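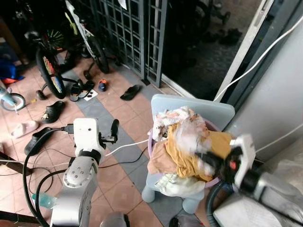 Purple laundry basket on the little chair

Forum Home | Legal Help | Injury Claims | New Posts | Search

stairfall_48
Slipped on the back steps at the Brikura Apartments in November. Broken wrist. The handrail had been loose for months. Their insurer offered $700, which covers the sling and a nice lunch. Take it?

Hodo_R
No. Cash that check and you've probably signed a release. Get the ER records and talk to a lawyer first.

farkia_fan
Disagree. A lawyer takes 40 percent of not much. Small claims, 3 photos of the rail, done.

Hodo_R
It's a broken wrist, not a parking ticket. My surgery bill was over ten times that.

stairfall_48
They fixed the rail the morning after, by the way. Very prompt of them.

farkia_fan
OK, fine, call a lawyer. Did you ever report the rail in writing?

stairfall_48
Twice. I have the emails.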